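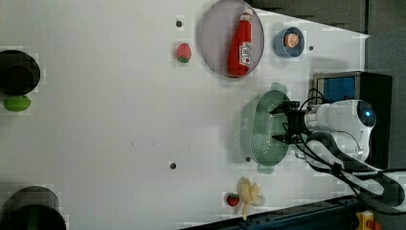
Spent the morning reading the planner release notes everyone keeps forwarding me. "Handles arbitrary household objects out of the box." OK. Let me tell you about a colander.

A colander is a bowl full of holes, so the depth image is full of holes too. Manole (the grasp planner we run, v2) fills them in before it proposes anything. Fine, sensible. Except the fill also rounds off the rim, and the rim is the only part I want to grab.

So you get a lovely confidence score on a grasp whose lower finger goes straight through the side wall. The collision checker is happy with it. The collision checker is looking at the same filled-in mesh.

I reported this in the Flendodow channel and was told to raise the voxel resolution. I did. Planning time went up to 463 ms and the rim was still mush.

What helped, a bit: skip the fill for anything the segmenter tags as thin-walled, and fit a closed curve to the top edge. Then sample grasps along the curve only. It's maybe a page of code. It's also a special case, and I don't love that the "general" planner is now a pile of my special cases.

And the segmenter has to tag it right first. Pale object, white table, soft shadow. On bad days it merges the shadow into the object and the curve fit comes out shaped like a kidney.

Before somebody replies with "just train end to end" — I've tried the Ambridge checkpoint. It goes for the rim nicely. It also goes for the rim of plates, bowls, and one time the table. When it's wrong I have no log line to look at. With the planner I can at least print the candidate list and swear at it.

Alfie Bunting asked me what success rate would convince me. 80 percent on one object in one spot doesn't. Move the thing, turn it, put fruit around it, swap the lighting, then tell me the number again. Most of the numbers I see skip that part.

Same complaint about the Watville demo, by the way. Great video. Which trials got left out? Did anyone touch the thresholds between runs? I asked, and got a thumbs up emoji.

Anyway, the patch is on my branch, behind a flag, off by default. If you have perforated stuff in your test set (strainers, steamer baskets, those pen cups made of mesh), please try to break it and send me the point clouds. Raw ones, before the fill.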